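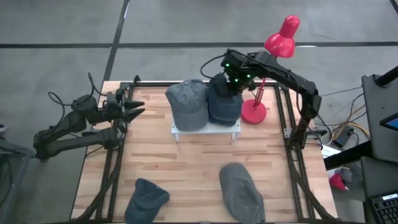
Eignet sich der Flimero-Bausatz für das Sortieren und Stapeln von Textilien im studentischen Labor?

Für formstabile Textilien mit klarer Kante ist er geeignet, für weiche Ware nur mit angepasster Greifplanung und einer zusätzlichen Kontrolle nach dem Anheben.

Diese Website verwendet Cookies. Mit der weiteren Nutzung stimmen Sie deren Verwendung zu. [Einverstanden] [Mehr erfahren]

Projektbericht: Bewertung des Zweiarm-Bausatzes Flimero (Hersteller: Harkeo)
10. Apr. 2018 | Lech Krajewska

1 Aufgabenstellung

Der Bausatz Flimero wird als Komplettpaket für Lehre und Vorentwicklung angeboten. Zum Lieferumfang gehören zwei Arme mit Parallelgreifern, die Halterungen zur Montage am Profilrahmen, Handgelenkkameras und die Steuersoftware. Im Projekt war zu prüfen, ob sich damit Schirmmützen aus Baumwollstoff vereinzeln, umsetzen und stapeln lassen. Nicht untersucht wurden die Dauerfestigkeit der Antriebe und der Betrieb ohne Aufsicht.

Mützen wurden gewählt, weil sie zwei unterschiedliche Bereiche vereinen: Der Schirm ist biegesteif und hat eine definierte Kontur, die Krone gibt bei Berührung nach und ändert ihre Form mit jeder Ablage.

2 Aufbau und Inbetriebnahme

Beide Arme werden seitlich am Aluminiumrahmen des Arbeitstisches befestigt. Der gemeinsame Arbeitsraum liegt in der Tischmitte. Montage, Verkabelung und Kalibrierung beanspruchten zusammen fast 44 Stunden, davon entfiel der größte Teil auf die Kalibrierung der Kameras zueinander. Das Handbuch behandelt diesen Schritt nur für einen einzelnen Arm. Für den Zweiarmbetrieb wurde auf das Kalibrierverfahren nach der Laborvorlage Tóth zurückgegriffen, die im Labor Naltdale bereits vorlag.

Die Kabelführung ist ab Werk knapp bemessen. Bei Drehung des Handgelenks über den mittleren Bereich hinaus bildet sich eine Schlaufe oberhalb des Greifers, die in der Bahnplanung als Störkontur berücksichtigt werden muss. Die Software sieht dafür kein eigenes Objekt vor. Wir haben die Hüllgeometrie des letzten Gliedes entsprechend vergrößert.

3 Versuchsdurchführung

Im Januar begannen die Greifversuche. Ein Versuch umfasst Anfahren, Schließen, Anheben und Ablegen. Er gilt als erfolgreich, wenn die Mütze innerhalb der Zielfläche liegt und kein Nachgreifen erforderlich war. Die Ausgangslage wurde zwischen den Versuchen von Hand verändert.

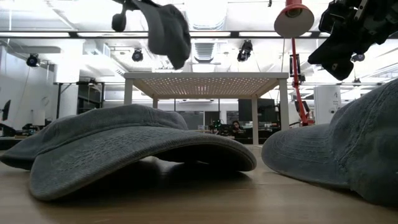
Abb. 2: Angehobene graue Mütze, darunter eine weitere auf der Tischplatte.

Gegriffen wurde wahlweise am Schirm oder am Stoff der Krone. Beim Griff am Stoff hängt die Mütze frei nach unten, ihre Lage beim Absetzen ist dann schlecht vorhersagbar. Der Griff am Schirm liefert eine definierte Orientierung, setzt aber voraus, dass zwischen Schirm und Unterlage genügend Platz für einen Finger bleibt.

4 Ergebnisse

Protokolliert wurden 2.481 Versuche, davon 1.817 erfolgreiche. Die Fehlversuche lassen sich überwiegend zwei Ursachen zuordnen: Doppelgriff bei ineinanderliegenden Mützen und Verrutschen des Stoffes zwischen den Fingern. Der Doppelgriff wird von der Greifkraftmessung nicht erkannt, da der Unterschied im Rauschen liegt.
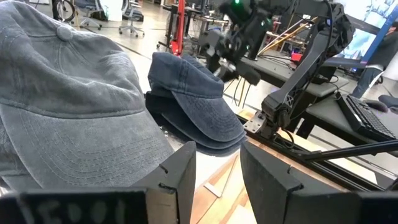 Auch die Auswertung des Kamerabildes am Handgelenk half beim Doppelgriff nur bedingt. Dunkle Stoffe auf dunklen Stoffen ergeben kaum Kontrast, und die Kante der unteren Mütze wird von der Segmentierung häufig der oberen zugeschlagen. Eine fest montierte Kamera mit seitlichem Blick auf den Stapel wäre hier die einfachere Lösung, ist im Paket jedoch nicht enthalten.

5 Bewertung des Angebots

Mechanik und Dokumentation der Einzelarme sind für den Lehrbetrieb ausreichend. Mängel bestehen bei der Zweiarmkalibrierung und der Kabelführung. Der Support von Harkeo beantwortete beide Anfragen, verwies bei der Kalibrierung aber auf eine spätere Softwareversion ohne Termin. Für Folgeprojekte wird empfohlen, Greiferfinger mit weicherer Auflage zu beschaffen und die Versuche zum Doppelgriff mit seitlicher Kamera zu wiederholen.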